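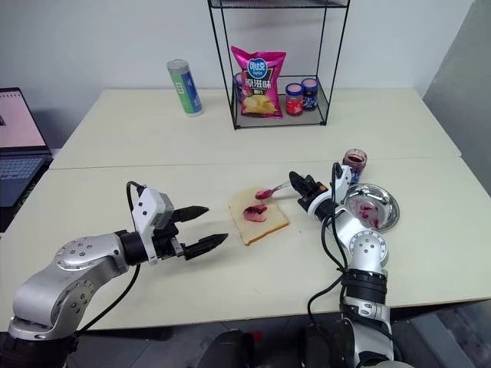 I have opinions about jam on bread, and since the last of my good strawberry stuff ran out in June I have had nowhere to put them but here.

First, the bread. Plain white sandwich bread, untoasted. I know. I spent 300 words last month praising the seeded loaf from the bakery in Trorkville, and I stand by every one of them, but seeds and jam get along like cats in a suitcase. Soft white bread asks nothing of you except a light hand, and it will tear the second you forget that.

Second, the spoon. My family were knife people. A knife scrapes, and by the time you reach the crust you've plowed a furrow you could plant beans in. The back of a small spoon slides, and you can lick it afterward without a trip to urgent care.
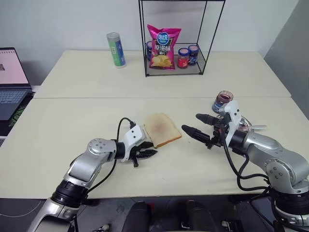
Then there's how much. The Skyrme school of thought (my old landlady's street, where breakfast was a thrifty business) holds that a faint pink blush in the middle counts as jam. I lived that way for 2 years. The crust got nothing, and the corners tasted of rent. These days I start with a blob in the middle and push outward until I run out of either jam or bread.

Lid back on right away, please. I have lost 2 jars to ants and one to a sleeve.

Next time: butter underneath, yes or no. I'm already annoyed about it.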